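Unit 4 handout: What does the cell really cost?

Last time we priced the Rurneck arm and everybody stopped there. I did too, on my first budget! The hand is a separate line, and so are its spares – put down 30 percent of the hand price for fingers and sleeves.

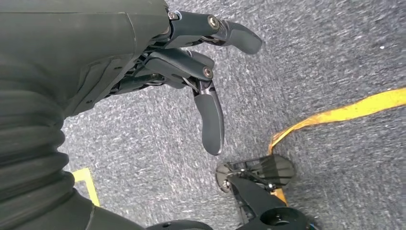

Then comes the stuff that feels too cheap to plan for. Tape, carpet, casters, bins. Kettler quoted me $231 per shelving unit and I forgot to multiply by three.

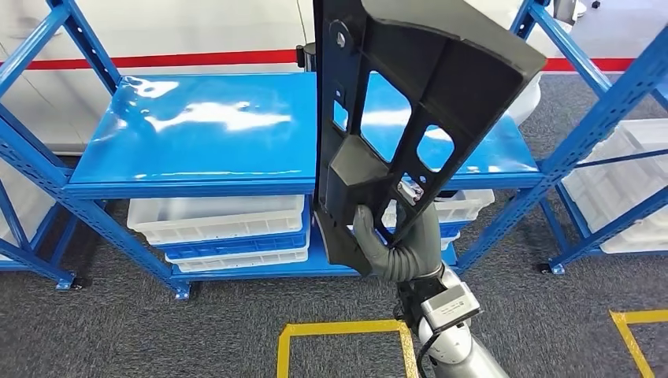

Fig. 2. Molded part held upright in front of the shelving.

Soft materials need their own test hours, so please don't lump felt in with the rigid parts. I budget 80 hours for the first round and it always gets used up. 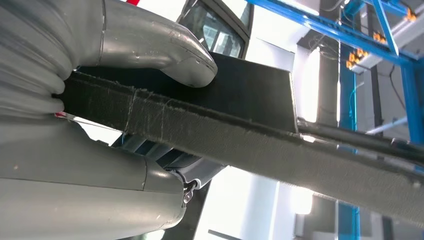 For homework, take the Walell price sheet and plan one station per shelf, with bins and floor marking included. My own small-items total was $746 (yours may be lower, I overbuy bins).

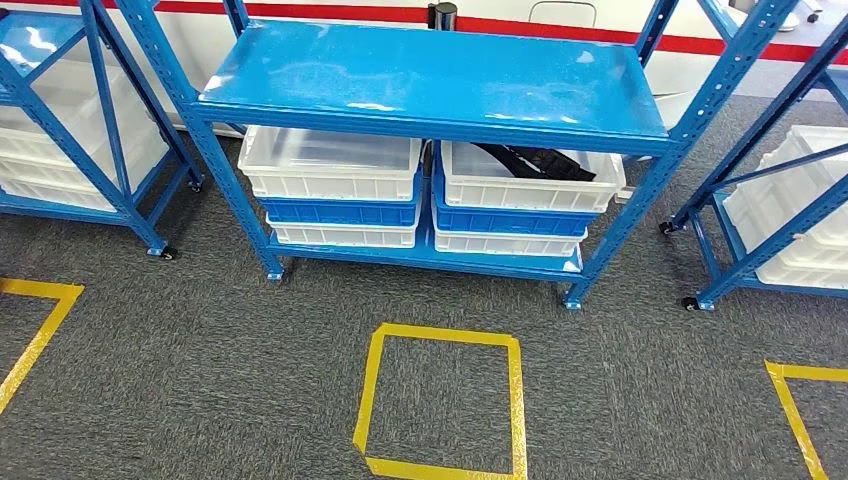
Page last changed: September, H. Strobel

Bring your sheet to the next session, with freight on its own line. Osier charges it separately.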